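Service Robots in the Home – Handout 7
Reviewing a commercial kit: the Turimetti garment package from Destden
Notes by Eulalia Ojeda

Last week we finished with grasp planning on rigid objects: mugs, boxes, tins. Today is cloth, and I have been looking forward to it all term! Cloth is where home robots get properly interesting, and the Turimetti kit is a good one to study, as it is sold as a finished product and its makers publish enough of the workings for us to argue with them.

What you get in the box
One arm, one two-finger gripper with soft pads, a head camera, a base plate and the control software, which is called Prasalier. The manual runs to 213 pages. Please read chapters 2 and 5 before the practical; the rest you can dip into when you need it.

What the kit claims to do
Take a garment on a hanger, put it on a rail, take it off again, and straighten it while it hangs. Folding is not included. Destden sell that as a separate add-on and we don't have a licence for it.

Why hanging clothes are a good starting point
A shirt in a heap can take more shapes than we could ever list. Put the same shirt on a hanger and gravity does a great deal of the work for you – the shoulders are fixed, the neckline sits more or less where you expect, and the body falls downwards. The planner only has to deal with what is left: swing, creases, and whatever is hanging next to it.

That last one matters more than students tend to think. A neighbouring coat hides part of the shirt from the camera and pushes back when the fingers come in from the side. Prasalier handles this by choosing the grasp point first and the approach path second. I think that is the right order, but do read section 5.3 and see if you agree with me.

Shiny fabric
My favourite problem in the whole course. Satin-like cloth throws back highlights, and a highlight can look very much like a fold edge to a camera. The software compares several views before it trusts an edge. In our trial set, called Lagos, we logged 618 grasp attempts, of which 187 were on glossy fabric. Work out for yourselves what share that is, then ask whether it is enough to say anything firm. (Bring your answer, I want a good row over it.)

What I like
The pads are gentle and easy to change. The log files are plain text and you can read them without any special tools. The arm stops quickly when you lean on it.

What I would change
Start-up is slow, the grip force setting is buried three menus down, and the manual says almost nothing about small sizes. Children's clothes have a short side seam, so there is much less cloth to aim for, and a grasp near the middle of the body can drag the whole hanger along the rail if the force is set too high.

For the practical
Work in pairs. Choose one garment, write down where you would take hold of it and why, and only then look at what the planner picks. A side grasp at mid-height on a small shirt is a lovely case to begin with, so start there and save the long coats for the second hour.

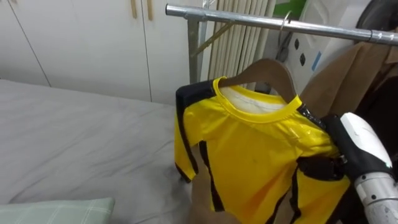
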